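Basidville Forum > Remote control and teaching by hand > Headset and gloves, or guide the arm directly?

saulius_j
Posts: 20
Good evening to all. We are teaching a two-armed robot to put bakery things in a bowl. The operator wears a headset, moves his own hands, and the robot hands follow. We use toy food. The plan for October is 300 good repetitions. My question is about the approach, which means the part when the hand comes near to the object but does not touch it yet. My operators are slow there. They stop, they correct, they stop again, and I am afraid the robot will learn the stopping also.
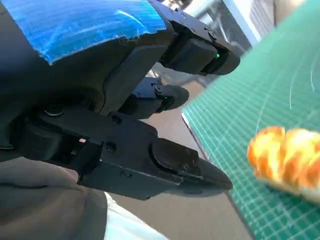 Wrist view, croissant still out of reach.

In this position the operator must decide if he goes from the top or from the side. From the wrist view it is easy to judge, but in the headset he gets mostly the head view. Would you cut the pauses out afterwards, or train the people better?

Luik
Posts: 509
Train the people. If you cut the pauses, you get jumps in the speed and the policy becomes nervous. We tried it with a script and we threw away a whole week of work.
How does the operator see the hands? And where does he stand, near the table or in another room?

saulius_j
Posts: 21
In the same room. When I look at the wrist recordings between two repetitions, the hand often points up at the room and the operator comes into the view with both arms raised. These parts I will certainly remove, they teach nothing about the bowl.

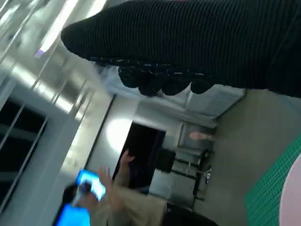 Re: Headset and gloves, or guide the arm directly?
Prorar
Posts: 600
I do not agree with Luik. For a task so short I would leave the headset in the cupboard. Take the arm by the forearm, guide it to the bun, close the hand, guide it to the bowl. The person feels the weight and the limits of the joints. With raised hands in the air you feel nothing, and after 20 minutes the shoulders are tired and everybody becomes careless.

Luik
Posts: 510
And then your own arms are in every picture of the head camera, Prorar. The robot learns that a person is always holding it. With one arm and no cameras, yes, guide by hand. With two arms and fingers I would like to see how you do it alone.

Prorar
Posts: 601
You play the movement back without the person and record the cameras at that time. It is an old method and it works.

saulius_j
Posts: 22
Thank you both. The playing back we also tried, on Monday, but a bun which lies one finger to the side is already missed.

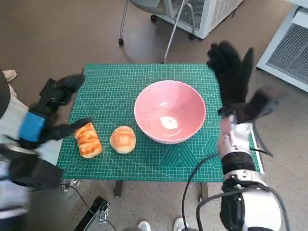
The order of the work is perhaps my real mistake. I told the operators to do the left hand completely and then the right one, so one hand always waits. The waiting hand drifts, because a human does not keep his arm still in the air. Look how the right one hangs beside the pink bowl while the left thumb is over the long pastry. For the robot this position has no meaning, but it will copy it. I think now to give the waiting hand a fixed place at the edge of the mat, and to start each repetition only when both hands are there.

Rondeo
Posts: 44
A fixed start place is good. We stuck a piece of tape for it. One more thing: ask the operator to look at the object before he moves, and to say "go" aloud. It sounds silly but our pauses became much shorter, as the thinking was done before the recording began.
Also please check where the cable of the headset goes. One of our people pulled his own cable with the elbow and the robot made the same pull, into the table.

saulius_j
Posts: 23
The cable is a fair point. I looked again in the recordings and there is a thin white one passing from near the hands across the back of a chair. I will move the chair first and ask for a longer cable second.
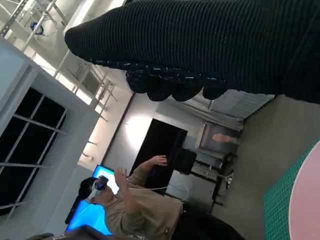
Re: Cable and start place
Luik
Posts: 511
Move the chair, yes. And do not wait until you have all 300 before you train something. Train on the first part, watch where it hesitates, then record more of exactly this. Prorar will say that I have too much patience.

Prorar
Posts: 602
I say only that by hand he would be finished already. But write to us how the start place works, I am curious.

saulius_j
Posts: 24
I will write. Tomorrow we do the tape and the "go", with the same two operators, and I will leave the pauses in.
Saulius Juška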